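서비스로봇 도입 실무
5주차 강의 노트: 제품 검토서 읽기와 쓰기

담당: Wycliffe Nyamweya
수업: 수요일 오후
준비물: 4주차 과제, 검토서 양식 인쇄본

1. 오늘 다루는 것

지난주에는 견적서와 계약 조건을 보았다. 이번 주에는 제품을 직접 써 보고 검토서를 쓰는 단계로 넘어간다. 대상은 Jugah가 대여 방식으로 내놓은 양팔 로봇 Clirico이다. 본체 외에 선택 품목이 둘 있는데, 하나는 손과 손목 카메라를 묶은 Kilier 키트이고 다른 하나는 원격 점검 서비스 Pillow이다. 세 품목은 견적서에 따로 적히며 계약 기간도 각각 다를 수 있다.

검토서는 구매 담당자가 읽는다. 로봇 공학 용어를 모르는 사람이라고 가정하고 쓴다. 4주차 과제에서 자유도나 토크 수치를 길게 옮겨 적은 조가 있었는데, 그런 수치는 부록으로 돌리고 본문에는 어떤 작업을 시켰고 어떻게 판정했는지를 적는다.

2. 대여 조건 요약

기본 대여 기간은 2주이다. 연장은 종료 전에 신청해야 하고, 연장분에는 초기 설치비가 다시 붙지 않는다. 본체 점검 주기는 가동 200시간이며, 점검 중에는 대체 기기가 제공되지 않는다. 이 조항은 계약서 본문에 없고 별지에 있으니 별지까지 읽을 것.

Jugah가 제공하는 작업 목록에는 32개 항목이 있다. 주방, 세탁, 정리의 세 묶음으로 나뉘고 주방 쪽이 가장 많다. 목록에 있다고 해서 설치 당일부터 되는 것은 아니다. 항목마다 "기본 제공", "현장 학습 필요", "시험 중" 가운데 하나가 표시되어 있고, 견적을 비교할 때는 첫 번째 표시가 붙은 것만 센다.

3. 주방 작업의 검토

주방은 검토하기에 좋은 환경이다. 반사되는 금속면, 좁은 틈, 움직이는 선반처럼 로봇이 어려워하는 조건이 한자리에 모여 있다. 양팔 로봇이라면 한 팔로 물건을 잡은 채 다른 팔로 별개의 위치에 손을 넣을 수 있는지도 확인 대상이 된다. 싱크대 위 식기 건조대를 왼손으로 쥐고, 오른팔은 조리대 아래 열린 칸 안쪽으로 뻗는 자세가 그런 경우이다. 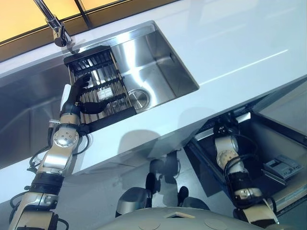 Kheri Simiyu는 지난 학기 공개 강평에서, 양팔을 동시에 쓴다는 점만으로 가산점을 주어서는 안 된다고 했다. 한 팔씩 차례로 해도 되는 작업이라면 동시 동작은 구매 이유가 되지 못하고, 대여료를 정당화하려면 사람이 손을 떼고 다른 일을 볼 수 있는 시간이 얼마나 생기는지를 보아야 한다는 의견이었다. 맞는 지적이다. 다만 양식의 "동시 동작" 칸은 그대로 둔다. 점수에는 넣지 않고 참고 사항으로만 쓴다.

주방 작업을 평가할 때 기록할 항목은 다음과 같다.

가. 시작 조건. 선반과 문의 위치, 조명, 조리대 위에 놓인 물건.
나. 사람의 개입. 말로 지시한 경우와 손을 댄 경우를 나누어 적는다.
다. 판정. 완료, 부분 완료, 중단의 세 가지만 쓴다. "거의 완료"는 부분 완료로 적는다.
라. 중단 사유. 로봇이 스스로 멈췄는지 사람이 멈췄는지 구분한다.

판정은 작업이 끝난 뒤의 상태로 한다. 동작 도중의 사진은 자세와 접근 방향을 설명하는 데는 쓸 수 있지만 성공의 근거로는 쓸 수 없다. 건조대를 잡고 있는 사진만 보고 건조대를 옮겼다고 쓰면 감점한다.

식기를 다루는 작업에서는 손에 물이 닿는 조건을 따로 물어야 한다. Clirico의 기본 설명서에는 방수 등급이 팔과 손에 대해 따로 적혀 있고, 손 쪽은 Kilier 키트의 설명서를 보도록 되어 있다. 두 설명서의 판 번호가 다르면 나중 판을 따른다.

4. Kilier 키트: 손과 손목 카메라

키트는 손, 손목 카메라, 배선 묶음으로 구성된다. 본체만 빌려도 기본 손이 달려 나오지만, 손목 카메라는 키트에만 들어 있다. 머리 쪽 카메라로는 칸 안에 들어간 손이 잘 보이지 않으므로 주방 작업을 검토할 때는 키트를 포함한 견적을 기준으로 삼는다.

손목 카메라의 영상은 처음 보면 위아래를 알기 어렵다. 팔의 자세에 따라 천장이 화면을 채우기도 하고, 손가락과 하우징 밑면이 크게 잡히기도 한다. 조원들은 영상을 보면서 다음을 찾아 표시할 것.

- 손가락이 기구부와 만나는 부분. 원통형 관절을 감싼 흰 고리를 기준점으로 삼으면 찾기 쉽다.
- 하우징 아래쪽의 무늬 있는 띠와 그 밑에 나란히 달린 작은 커넥터 세 개.
- 영상 안에서 손가락 끝이 차지하는 위치.

커넥터의 용도는 겉모양만으로 판단하지 않는다. 배선도에서 확인하고, 배선도에 없으면 "미확인"이라고 적는다. 조명도 기록한다. 천장 패널이 밝으면 역광이 되어 부품의 윤곽은 뚜렷해지지만 배경은 하얗게 날아간다. 이런 영상을 가지고 카메라 화질을 낮게 평가한 검토서가 작년에 있었는데, 조명을 바꾸어 다시 찍은 영상이 첨부되지 않아 반려되었다.
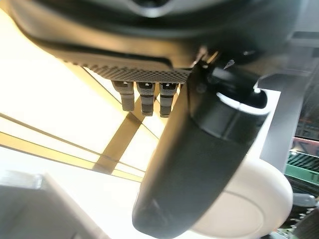
5. Pillow 원격 점검 서비스

Pillow는 가동 기록을 받아 이상 징후를 알려 주는 구독 서비스이다. 기록 전송은 야간에 한 번 이루어지고, 영상 전송 여부는 이용자가 정한다. 기본값이 "전송"으로 되어 있으니 개인 공간에 설치할 경우에는 설치 당일에 바꾸어야 한다.

검토할 때 볼 것은 알림의 내용이다. 담당자가 읽고 무엇을 할지 알 수 있는 문장인지, 오류 코드만 오는지 확인한다. 수업에서 나누어 준 알림 사본 가운데 두 번째 것은 코드만 적힌 예이고, 설명서에서 해당 코드를 찾는 데 시간이 꽤 걸린다. 이 시간도 운영 비용으로 잡는다.

구독을 하지 않아도 정기 점검은 받을 수 있다. 견적서에서 둘이 한 줄로 묶여 있으면 분리해 달라고 요청한다.

6. 과제

조별로 검토서 한 부를 작성한다. 작업 목록의 주방 묶음에서 항목 2개를 고르되, 하나는 "기본 제공", 다른 하나는 "현장 학습 필요" 표시가 붙은 것이어야 한다. 같은 항목을 고른 조끼리 결과를 미리 맞추지 말 것. 시작 조건이 다르면 판정이 갈릴 수 있고, 그 차이는 다음 시간에 함께 본다.

분량은 표를 빼고 네 쪽 이내. 사진을 넣을 때는 어느 카메라에서 나온 것인지 캡션에 밝힌다. 제출은 다음 수업 시작 전까지이며, 인쇄본과 파일을 모두 낸다. 실습실 예약표는 강의실 뒤쪽 게시판에 붙여 두었다.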